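2020-04-09
Workshop notebook, felt and dye bench

Continuing the trial with the Oseo wool. I write it long this time, as the last entry was too short and when I came back to it I could not understand my own numbers.

The question is still the same: why does the green come out different in each pot, when the recipe is the same? In March I believed it was the water. I am now less sure. The water from the kitchen tap and the water from the rain barrel gave two greens which I can tell apart only at the window, and the difference between the old batch and the new batch is much bigger than this.

What I did today. I weighed 500 g of the Oseo fleece, washed it two times in warm water with a little soap, and left it in clean water during the night so it would be wet through before the dye. The vinegar went in first. Then the dye powder, the blue from Dralard and the yellow from Hladun, mixed in a glass jar with hot water until I could not feel any grains with the spoon. I held the pot just under boiling for one hour. Last time I think I stopped at forty minutes, but it is not written, so I must not say it like a fact.

The blue goes into the wool quickly. After the first ten minutes the bath was already more yellow than green, and the wool was too blue. The yellow came slowly after. If I took out the wool at forty minutes in March, then of course it was bluer. This is maybe the whole explanation and I feel a little stupid, but it needs one more pot to be sure. 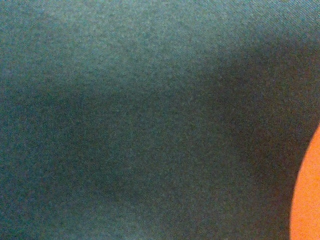
The second thing is the heat. Our hot plate has marks from one to six and they mean almost nothing. At mark four it was slow to reach the temperature, then it went too far and I had to lift the pot away for some minutes. Wool does not like this. One side of the fleece has started to felt by itself, and I put this part in a separate bag. It can be used for filling, but please do not mix it with the good fleece.

Drying: the wet wool looks nearly black and it is useless to judge it. I write here for everybody, including me, that we do not compare colors before the wool is dry and combed. Two times already I have added more dye to a pot because it looked wrong when wet, and I had to give away the result.

On carding. The Larkard drum is working again after I cleaned the teeth. There was old grease in it and many short gray fibers from another job. I passed the small green samples through it 19 times in total, counting all of them together, and this was more than necessary. After the third pass a sample does not get more even, it only gets more broken. For the next batch: three passes, then stop.

Cost, for the folder. The order with the fleece, both dyes and the new thermometer was 3,719 with the delivery. I had planned 3,000. The thermometer was not in the plan, but without it we will continue to guess, so I think it was correct to buy it. The receipt is in the blue envelope.

For the next pot:

- same fleece, 250 g is enough
- take a small lock of wool out at 20, 40 and 60 minutes, tie each with a different thread
- write the temperature every ten minutes, also when it is boring
- tap water only
- put the yellow in first, and the blue after a quarter of an hour

I am not certain about the last point. It changes two things at once if I do it together with the time test. Better to do the time test alone, and the yellow first in another pot. I leave the line so I remember the idea.

Vinegar is almost finished. The big sieve has a hole near the handle and loses fibers in the sink, so use the small one.

Recent entries
Cleaning the Larkard drum, with notes on the belt
Tap water and rain water, first comparison
Hladun yellow: how much is too much
Moth check of the storage shelves
Slippers, second pair, the heel is still thin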